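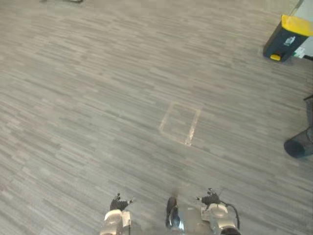
Taped outline on the office carpet at Grandora

About Grandora

Grandora is a seed library and growers' school in the Velach valley, and we're so glad you found your way to our page! We keep and share open-pollinated vegetable, grain and bean seed, and we teach the people who grow it, whether they farm 100 acres or have a couple of buckets on a back porch.

Mirta Quezada started the whole thing with a chest of her grandmother's beans (the speckled pole bean we call Mai is still the one people write to us for) and a habit of giving seed away to anyone who stopped to chat. Etornam Nutsugah came to one of her spring classes, stayed late asking questions about sorghum, and now runs our teaching program from start to finish.

These days our collection holds 2,931 seed lots, and 53 farms grow them out for us and send a share of the harvest back. We clean, test and pack everything ourselves. It's slow work and we love it, though ask us again in the middle of onion season!

Our beginner course opens every April and covers soil, seed starting, saving and storage, with plenty of time left over for tea. We also work with Trostenex, the growers' co-op down the road, which lends us its cold room and a very patient truck driver.

Members may borrow up to ten packets a year. Visitors are welcome by appointment, so please write to us first and tell us a little about what you grow.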